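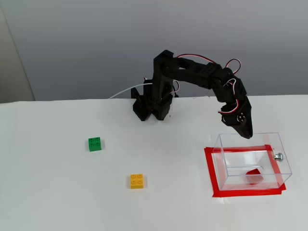
Why do students buy new textbooks when the same books can be bought used for much less money? Most of the students we asked did not find out in time that a used copy was for sale, and when the course started they took the new one.

This report was written for the course Introduction to Survey Work at Triturton College. Our group wanted to study something close to our own life, and the price of textbooks is a thing everyone complains about in October, when the second payment for housing comes too. We had five weeks for the work, including the writing.

Background

In Parngate there are three ways to get a used textbook. The first is the Vorberg bookstore near the station, which has a used department on the upper floor. The second is the notice board in Thomas Hall, where students hang paper slips with a title and a telephone number. The third is to ask older students directly. There are also online groups, but we decided to leave them out, and later we regretted it a little.

The store let us look at its list of used books. On the day we received it, the list had 2466 entries. It includes novels and travel guides as well, and the store does not separate them from course books, so we can't say how many of the entries are useful for students. One of us tried to sort the list by hand and gave up after the letter D.

How we did it

We printed 200 paper questionnaires and left them in the dining room and in the entrance of Thomas Hall. After two weeks, 60 had come back completed. We had hoped for more. The questionnaire had nine questions on one page, and the last one was open, so that people could write what they wanted.

We also read the slips on the notice board every Monday and wrote down which were new. Many slips have no date. This made it hard to know if a book was still for sale, and we think buyers have the same problem. On one slip the telephone number was torn off completely, but it stayed on the board during the whole project.

What we found

Students in the first year buy new books more often than the others. In the open question several wrote that they were afraid to get the wrong edition. A typical answer was: "The teacher said fourth edition and I only saw third, so I went to the normal shop." We compared two editions of the statistics book and the chapters were the same, except the exercises had new numbers. For a student who has to hand in exercises every week, this matters a lot.

Students in later years knew more about prices and were less worried. Some of them had bought almost nothing and shared one book between friends — this works well until the week before the exam.

We expected that dirty pages or notes in the margin would be a reason not to buy used. In fact a number of people wrote that they like the notes, if the writing can be read. Yellow marker was less popular.

Problems with our work

The people who answered were people who eat in the dining room, so students who live with their parents are probably missing. Our question about price was also badly written. We asked "How much do you pay for books?" and did not say if we meant one semester or a year, so we had to throw all these answers away.

Suggestions

Teachers could write on the course page whether an older edition is accepted. It would also help if the reading list came out before the summer, when the older students sell their books and leave the town. For the notice board we suggest a small stamp with the date, hanging on a string next to the pins. We asked the office of Thomas Hall about it and are waiting for an answer.

Triturton College, 21 January 2022

Shares: 60
3 comments

guest
I sold my chemistry book on that board in one afternoon. Put the edition on the slip in big letters, it helps!

Reader from Parngate
Did you ask Vorberg what they pay when you bring books in? For me this was the disappointing part.

guest
The third edition of the statistics book is fine, I passed with it. You only have to copy the exercises from someone.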